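クリルデール空把持事案

クリルデール空把持事案(クリルデールからはじじあん、英: Clilldale phantom grasp incident)は、食器取り扱い用の双腕ロボットシステム「Wollon」が、皿を一枚も掴んでいない状態を「把持成功」と判定したまま一晩にわたって稼働を続け、記録の上では皿765枚をかごに収めたとされる障害、およびその後の復旧作業中に起きた挟み込み事故の総称である。前者では一枚の皿も割れず、後者では作業者が指に軽い打撲を負った。関係者の間では前者を「満点の夜」、後者を「十二月の件」と呼び分けることが多い。

事案そのものの規模は小さいが、把持判定をグリッパーの開き幅だけに頼ることの危うさと、成功率という数字がどれほど気前よく出てくるものかを示す事例として、食器や調理器具を扱うロボットの保守講習でしばしば取り上げられる。

目次
1 背景
 1.1 システムの構成
 1.2 作業内容
 1.3 把持判定の仕組み
2 経過
 2.1 零点のずれ
 2.2 満点の夜
 2.3 発覚
 2.4 十二月の件
3 原因
 3.1 直接の原因
 3.2 見逃された要因
 3.3 安全上の問題
4 対策
5 評価と論争
 5.1 「成功」の定義をめぐって
 5.2 ポリカルピオの分類
6 用語
7 関連項目
8 試験台のその後

背景

システムの構成

Wollonは、卓上に置かれた皿や鉢を掴み、かごや棚へ移すことを目的として開発された双腕システムである。腕の先には平行グリッパー「Lukáč」(ルカーチ)が取り付けられ、制御ソフトウェアはJollel社が供給した。手首付近には小型カメラが搭載されており、皿の位置の推定に用いられる。このカメラは皿を探す段階では熱心に使われるが、皿を掴んだあとの段階では、当時の版の制御ソフトウェアから一切参照されていなかった。見えてはいたが、見ていなかったことになる。

導入先のクリルデール(Clilldale)は、業務用厨房の自動化を扱う試験施設である。施設名は地名のようにも人名のようにも見えるが、どちらとも関係がないというのが施設側の一貫した説明で、ではなぜその名前なのかという問いに対する一貫した説明は存在しない。

作業内容

対象となった作業は「皿立て」と呼ばれる。卓上に平置きされた皿を一枚ずつ縁から掴み、起こし、かごの中に立てて置く。人間であれば会話をしながら片手間にこなす作業であり、それゆえ自動化の難度は長らく軽く見積もられてきた。

平置きの皿は、グリッパーにとって親切な物体とは言いがたい。指を差し込むべき縁は卓面からわずかに浮いているだけで、浅い皿ほど差し込む余地がない。釉薬のかかった面はよく滑る。さらに円形の皿は、縁の片側を押すと反対側へ逃げる。楕円の皿は逃げながら向きを変えるため、二度目の試行では最初に計算した掴み位置が役に立たない。

加えて、クリルデールで使われる食器には縁や中央に色文字や図柄の入ったものが多い。濃い色の縁取りは輪郭の検出を助ける一方、内側に細い輪がもう一本あると、そちらを縁と取り違えることがあった。この誤りを起こした腕は、皿の内側を指先で丁寧になぞってから、何かを掴んだつもりで引き上げる。事案以前にも繰り返し観察されており、運用記録では「試食」と呼ばれていた。

把持判定の仕組み

Lukáčには力覚センサーが備わっていない。指がどこまで閉じたかは駆動部の位置から読み取ることができ、当時の制御ソフトウェアはこの値だけを用いて把持の成否を決めていた。考え方は単純で、指を閉じる指令を出したあと、完全に閉じきれば間に何もなく、閉じきらなければ間に何かがある、というものである。

問題は「完全に」の範囲にあった。駆動部の読み値には揺れがあるため、閾値が必要になる。Jollel社の設計担当であったヘンドリック・ファン・デン・ブルックは、これを2ミリメートルに設定した。読み値がこれを下回れば空、これ以上なら把持中とみなす。皿の縁はいずれもこれより厚く、空で閉じた指はこれより狭くなる。設計資料にはこの関係を示す図が添えられており、二つの領域の間には広々とした余白が描かれていた。後年の検証で、この図は縮尺どおりに描かれていないことが指摘されている。

経過

零点のずれ

グリッパーの指先には滑り止めの当て材が貼られている。当て材は使ううちにへこみ、端からめくれる。めくれた端が指の間に折れ込むと、指は閉じきらなくなる。

導入時の手順書では、把持動作2000回ごとに零点の校正を行うことが定められていた。ところが動作回数の計数器は制御ソフトウェアの再起動のたびに零へ戻る仕様で、当時のソフトウェアはよく再起動を必要とした。このため、校正を促す表示は運用開始から事案発生まで一度も現れなかった。保守を担当していたサフタ・フサルは、のちの聞き取りで「表示が出ないのは機嫌が良いからだと思っていた」と述べている。手順書には「表示が出た場合に校正を行うこと」とだけ書かれており、フサルの対応は手順に忠実なものであった。

満点の夜

障害が起きたのは2023/05/10の夜間試験である。この試験は、卓上の皿をかごに立て、終わると逆の手順で卓上に戻す往復を無人で繰り返すもので、長時間運転における成功率を測ることが目的であった。

運転開始からしばらくの間、システムは通常どおりに動作していた。途中で片方の腕の当て材がめくれ、折れ込んだ。以後、その腕のグリッパーは空で閉じても読み値が閾値を下回らなくなった。腕は皿の縁の手前で指を閉じ、把持成功と判定し、皿を起こす動作をし、かごの上まで運び、定められた速度で下ろし、指を開いた。そして配置成功と記録した。

配置の成功判定は、「把持中であったものが、開放後に把持中でなくなったこと」を条件としていた。何も掴んでいない腕は、この条件を毎回きれいに満たす。

もう一方の腕は、かごを押さえる役目であった。めくれは生じておらず、終始正しく動作していた。つまりこの腕は一晩中、誰も何も入れに来ないかごを、規定の力加減で支え続けた。

戻しの手順でも同じことが起きた。かごの中から存在しない皿が引き抜かれ、卓上の空いた場所へ寝かされた。システムは内部に皿の配置表を持っており、表の上では皿が律儀に往復していた。次の周回で腕が皿を探しに行くと、皿は表のとおりの場所にあった。一度も動いていないのだから当然であるが、照合処理はこれを「配置精度きわめて良好」と評価した。

試験終了時の記録は、配置数765、失敗0、落下0、破損0である。成功率は施設の歴代記録を大きく上回った。従来の試験で成功率を下げていた要因はほぼすべて、皿を実際に持ち上げることに由来していたためである。

発覚

夜間試験の監視は、別室で上田マユが担当していた。監視画面に表示されるのは成功数と警告の有無で、手首カメラの映像は通信量を抑えるために既定で非表示とされていた。警告は出なかった。上田は引き継ぎ記録に「異常なし。とても静か」と記入している。

のちの調査で重視されたのは、この後半部分である。皿をかごに立てれば音がする。かごの縁に当たり、先に立っている皿に当たり、たまに滑って倒れる。監視室は試験室の隣にあり、壁越しにこの音が届くことは職員の間でよく知られていた。苦情の対象ですらあった。その夜はそれがなく、上田は静かであることを好ましい変化として書き留めたのである。報告書は、引き継ぎ記録の中でこの一語だけが障害を正しく捉えていたと評している。

翌朝、試験室に入ったフサルは、卓上の皿が前夜に並べたときとまったく同じ向きにあることに気づいた。最初に疑ったのは、試験が始まらなかった可能性であった。記録を開いて成功数を見たのち、フサルは腕に一回分の動作を命じ、腕が空気を掴んで慎重に運ぶ様子を最後まで見届けた。続いてもう一回命じた。報告書によれば、二回目を実行した理由は「信じられなかったから」である。

この時点で試験の速報はすでに自動送信されており、Jollel社の社内掲示には成功率を祝う文面が掲げられていた。取り下げられたのは昼過ぎで、取り下げの文面は祝いの文面よりも短かった。

十二月の件

障害の報告を受け、Jollel社は閾値を引き上げる更新を配布した。空で閉じた指を把持中と誤ることはなくなったが、今度は縁の薄い皿を掴んだ状態が「空」と判定されるようになった。

更新後のシステムは、空と判定すると腕をその場で止め、30秒待ってから再試行する。この待機時間は、作業者が異常に気づいて停止操作を行うための猶予として設けられたものである。ところが待機中であることを示す表示は用意されず、関節部の表示灯は稼働中も待機中も同じ色で点灯したままであった。外から見れば、皿を掴んだ腕が仕事を忘れて止まっているようにしか見えない。

同年12月、薄手の皿を掴んだまま停止した腕を見た上田が、皿が落ちることを案じて手を添えた。待機時間が満了し、システムは「空の指」を開いて掴み直す動作に入った。皿はかごの中に落ち、上田の指は閉じてくるグリッパーの間に残った。動作速度は試験用の低い値に制限されており、怪我は軽い打撲にとどまった。皿は割れなかった。

グリッパーは指を挟んだ状態を把持成功と判定し、そのまま持ち上げようとしたところで、上田がもう一方の手で非常停止を押した。この判定自体は、当時の定義に照らせば正しい。更新後のソフトウェアがその日の薄皿に対して出した、唯一の把持成功でもあった。

原因

直接の原因

夜間試験の障害については、当て材のめくれによる零点のずれと、開き幅のみに依存した把持判定の組み合わせが直接の原因とされる。どちらか一方であれば、障害は早い段階で表に出たと考えられている。当て材がめくれても判定が別の手段を併用していれば空であることが分かり、判定が粗末でも当て材が健全であれば読み値は閾値を下回った。

十二月の件については、閾値の変更によって誤判定の方向が反転したことが原因とされる。調査を担当した安全監査員グローニャ・デイリーは、この更新を「雨漏りを直すために、家を逆さにした」と表現した。ファン・デン・ブルックはこの比喩を不正確だとして訂正を求めたが、訂正案が提出されなかったため、報告書にはそのまま残っている。

見逃された要因

デイリーの報告書は、直接の原因のほかに次のような事情を挙げている。

計数器の初期化。再起動で動作回数が失われる仕様は、開発初期に試験を手早くやり直すために入れられたもので、設計資料には「仮」と注記されていた。この注記は事案の時点でも残っていた。

配置表の自己参照。システムは皿の位置を、自分が置いたと思っている場所の周辺だけで探していた。往復試験では出発点と到着点が周回ごとに入れ替わるため、一度も動いていない皿があれば矛盾が生じるはずであったが、見つからない場合に探索範囲を卓面全体へ広げる救済処理がこの矛盾を吸収した。救済処理が働いた回数は記録されていたものの、情報レベルの項目とされ、監視画面には表示されなかった。

かごの中身の不確認。かごに皿が立っているかどうかを確かめる工程は、初期の設計には存在した。立てた皿どうしが重なって見え、誤警報が多いという理由で外されている。外した日の作業記録には「警報が減り、安定した」とある。

成功への無関心。報告書は、失敗率が上がれば必ず誰かが調べる体制が整っていた一方、成功率が急に上がった場合に調べる手順はどこにもなかったと指摘する。この指摘は短いが、のちに報告書の中でもっとも多く引用される箇所となった。

安全上の問題

挟み込み事故について、報告書は上田の行動を手順違反と認定しつつ、責任の重みは設備側に置いた。試験室の柵は、フサルが当て材を点検しやすいように片側を開けて運用されていた。点検の頻度を上げたのは夜間試験の障害への対策であり、柵が開いていたのはその結果である。報告書はこのつながりを淡々と記述し、特に感想を述べていない。

表示灯については、停止と待機の区別がつかないことが重大な欠陥とされた。止まっている機械に人は近づく。待っている機械にも、待っていると分からなければ近づく。Jollel社の取扱説明書には「動作していないように見える場合でも、動作している可能性があります」との一文があったが、具体的にどう見分けるのかは書かれていなかった。

対策

事案後に導入された主な対策は以下のとおりである。

把持判定に、駆動部の電流値と手首カメラの映像を併用する。三つの情報が食い違った場合は腕を止め、待機に入らず停止状態とする。再開には作業者の操作を必要とする。

各周回の始めに、何もない空間で指を閉じて読み値を確かめる。この動作は「空振り」と呼ばれる。事案のあと、空を掴むことが正式な手順に加わった形になるが、今回は成功として数えられない。

動作回数の計数器を不揮発の記憶に移す。移した直後、計数器は正しい累積値を引き継げず零から始まったため、初回の校正は人が暦を見て行った。

待機中の表示灯を点滅させ、再動作の前に警告音を鳴らす。警告音は当初きわめて控えめな音量に設定されており、皿の音に紛れて聞こえないことが判明してから引き上げられた。

成功率が過去の範囲を上回った場合にも警告を出す。この警告は導入後まもなく、実際に性能が改善した際に発報した。調査の結果、改善は本物と確認され、担当者は祝う前に報告書を一通書くことになった。

当て材は貼り付け式から指先を包む被せ式に改められた。めくれる端がなくなった代わりに、被せたもの全体が抜けることがある。抜けた場合は三つの情報のうち少なくとも一つが異常を示すとされており、講習では実際に抜いて確かめる実習が行われている。

評価と論争

「成功」の定義をめぐって

事案の公表後、夜間試験の記録をどう扱うかで見解が分かれた。クリルデールは全記録の破棄を主張し、Jollel社は当て材がめくれる以前の部分を有効とすることを求めた。しかし、めくれた時点を特定する方法がなかった。めくれる前も後も、記録は同じように成功と書いていたからである。

ファン・デン・ブルックは、動作所要時間の微妙な変化から時点を推定する手法を提案した。皿を持たない腕はわずかに速く動く、という理屈である。提案に沿って解析したところ、所要時間は一晩を通じて制御ソフトウェアにより一定に補正されており、差は現れなかった。補正の機能を設計したのもファン・デン・ブルックである。記録は最終的に全体が無効とされた。

一方で、無効とされた記録にも使い道はあった。掴む直前までの手首カメラの映像は保存されており、動かない皿を夜通し同じ位置から撮り続けたこの映像は、照明の変化が皿の検出に与える影響を調べるうえで都合がよかった。試験全体のなかで、この部分だけは想定を超える品質であったと評価されている。

ポリカルピオの分類

エドゥアルド・ポリカルピオは、本事案を含む複数の施設の記録をもとに、把持に関する誤判定を「欲張り型」と「謙遜型」に分けた。欲張り型は持っていないものを持っていると判定するもので、満点の夜がこれにあたる。謙遜型は持っているものを持っていないと判定するもので、十二月の件がこれにあたる。

ポリカルピオによれば、開発者は欲張り型を恥じ、謙遜型を安全側の誤りとみなす傾向がある。しかし持っていることに気づいていない腕は、予告なく手を離す。皿なら落ち、近くに人の手があれば次に掴まれるのはその手である。誤りのどちら側が安全かは、腕が次に何をするかで決まるというのがポリカルピオの主張で、現在の講習資料もおおむねこの立場を取っている。

分類の名称には批判もある。デイリーは、機械の誤判定に性格を与えると責任の所在がぼやけるとして、報告書では一貫して「偽陽性」「偽陰性」を用いた。もっとも講習の受講者がどちらの型であったかを覚えているのは、たいてい欲張りと謙遜のほうである。

用語

空把持
指の間に対象物がない状態で把持動作が完了すること。それ自体は異常ではなく、把持成功と判定された場合に障害となる。

皿立て
平置きの皿を起こし、かごや棚に立てて置く作業。立てた皿が自重で倒れないことまでを含むかどうかは施設により異なる。クリルデールでは含む。Jollel社の当時の仕様書では含まなかった。

試食
皿の内側の模様や輪を縁と誤認し、皿面を指先でなぞる動作の俗称。傷の原因になるため、名前ほど歓迎されない。

空振り
周回の始めに意図的に行う空把持。零点の確認に用いる。

静かな夜
監視記録における隠語。上田の引き継ぎ記録に由来し、数値に異常がないにもかかわらず現場を見に行くべき状況を指す。上田本人はこの用語が定着したことについて、もう少し長い文章を書いておけばよかったと述べている。

関連項目

平行グリッパー
零点校正
偽陽性と偽陰性
非常停止
食器洗浄の自動化

試験台のその後

事案後、皿立ての試験は条件を改めて再開された。夜間の無人運転は当面見送られ、試験中は手首カメラの映像を常に表示することが定められた。通信量を抑えるという当初の目的は、監視室の他の画面を暗くすることで達成されたことになっているが、画面の明るさと通信量の関係について説明した文書は見つかっていない。

試験用の皿には、大きさや形の異なるものを混ぜるようになった。放射状の橙色の模様に赤字で「該吃飯了」と書かれた丸皿や、縁に文字の入った楕円の皿は、輪郭と模様の取り違えを調べるのに適しているとされる。「該吃飯了」は中国語で「ご飯の時間だ」ほどの意味になる。食事が載る予定のない皿に、試験のたびに食事の時間を告げられることについて、Wollonの側から異議が出た記録はない。

かごは黄色いものが使われている。中身の確認工程が復活した際、皿とかごの境目が映像で見分けやすい色が望ましいとされたためで、選定にあたっては複数の案が検討された。フサルの推した透明のかごは、見分けやすさの点で最下位となった。

かごに皿が一枚立つたびに、担当者は画面の数字とかごの中を見比べ、両方が合っていれば記録用紙に印をつける。数字が先に増え、目で見た皿が追いつくまで印をつけてはならない決まりである。用紙の備考欄は広く取られており、音についても書くよう求められている。
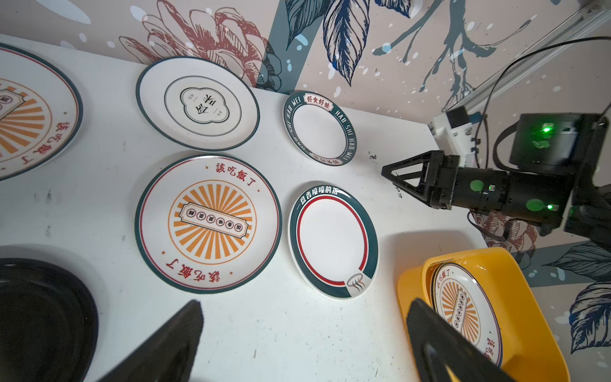
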